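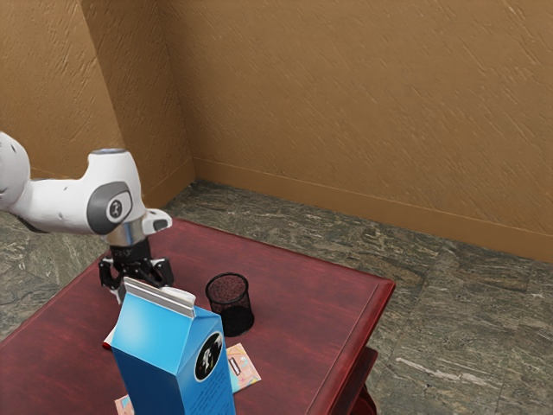 *Gripper close to the top of the milk carton, mesh cup to the right. Sim view.*

Updated 10 February 2026. Tips for showing the arm a table job, either by hand (grab the wrist and lead it) or with the remote. Short version, I'm typing this between runs. Add yours at the bottom.

## Before you start

- Say the job out loud in one sentence. "Pick up the stick, put it in the cup." If you need an "and then also", it's two jobs. Teach them seperately.
- Do it once with your own hand, slow. Watch where your wrist goes. You'll go up and over the tall stuff without thinking about it. The arm won't unless you show it.
- Reset pose first, every time. Same one. Chutima taped a card with the joint numbers to the monitor, use the card.
- Practice in sim before you touch the real one. Knocking over a pretend carton costs nothing. Milk in the table joints took me a whole evening with a toothpick.

## Tall things in front

Cartons, bottles, cereal boxes. Main cause of bad takes here.

- Lift first, then go sideways. Never both at once near a carton.
- Fingers are wider than you think when they're open. Give the top of the carton a good hand's width, more if you're on the remote.
- Don't move the carton out of the way to make it easy! Learner needs to see you go around it.
- Shift it a little between takes though. A thumb's length is plenty. If it sits in the exact same spot for 50 takes the arm learns the spot and not the carton.

## Thin things into a cup

Pens, straws, candles, chopsticks. Anything long and skinny.

- Grip near the top so the long end hangs down. Grab it in the middle and it swings when you stop.
- Straighten it before you travel, not over the cup.
- Stop above the rim. Count one-two. Then down.
- Come down straight. If you're off, go back up and fix it up there. Dragging the tip along the rim to find the hole works for people, teaches the arm a terrible habit.
- Let go low, inside the cup. Dropping from high up looks fine till it bounces.
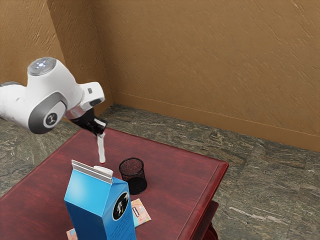 The remote makes sideways feel easier than it is, so turn the speed down to 50 percent for the last bit and leave it there till you've let go. Fulgencio runs slow the whole way and his takes are dull to watch and the best ones we have. Switch views too. From one side you can swear the tip is over the cup when it's well behind it - check from a second angle before going down.

## By hand or by remote?

By hand: good for big easy moves, wiping, opening a drawer. You feel the weight. Bad for small tips, your arm shakes, and your elbow ends up blocking the camera.

Remote: better for cups, slots, lids. Slower to learn. Give yourself 2 evenings before you save anything.

Gumaro mixes them, leads the arm over by hand and finishes on the remote. Works if you pause at the swap. If you don't pause there's a jerk in the recording and it comes back later in playback, looks like a hiccup.

## Papers and flat stuff

Leave a few flyers or a booklet lying around, real tables have them. Just don't set down on an edge, paper slides. Want the arm to pick paper up? Different page, ask Anayeli, she's got a trick with the table edge.

Shiny tabletops: wood polish makes reflections the camera reads as things. A matte placemat helps on the real table. In sim leave it shiny, good practice for the learner.

## Saving takes

- Throw out anything over 90 seconds. You were lost.
- Throw out any take where you muttered. Sounds dumb, I checked mine, same takes were the wobbly ones.
- Keep one or two where you miss and fix it cleanly. Label them "fix".
- Name by job, then hand or remote, then your initials. We have 1,563 files in the Clollholm folder and a lot of them are called "test new". Please don't.
- Stop when your thumbs get tired. Last ten of a long night always go in the bin anyway.

## Still to add

- lids (screw caps esp. - Jérémie has notes from September)
- soft things, sponges, bread
- what to do when the grip slips halfway, I just stop and redo it but theres probably a better way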